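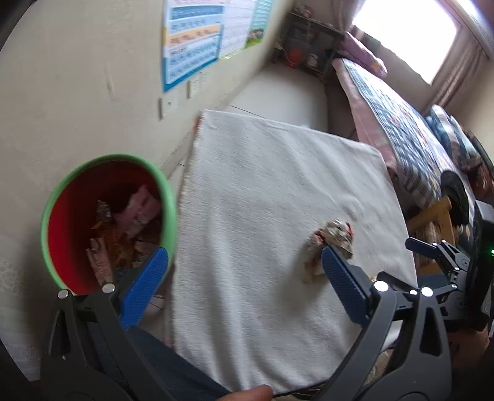

Ingeborg Sperling writes that sorting snack wrappers at the table is a waste of a Wednesday, and I half agree. The Clastcombe leaflet promises a tidier kitchen in 25 days. I have my doubts — a crumpled wrapper on a white cloth is still litter until it reaches the bucket, and paper mixed with shiny packaging is a pain to separate later. Small yellow ones are easy to miss.

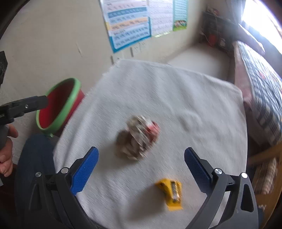
Bins in December

Pascal Brandes wants 84 more buckets. I'd wait.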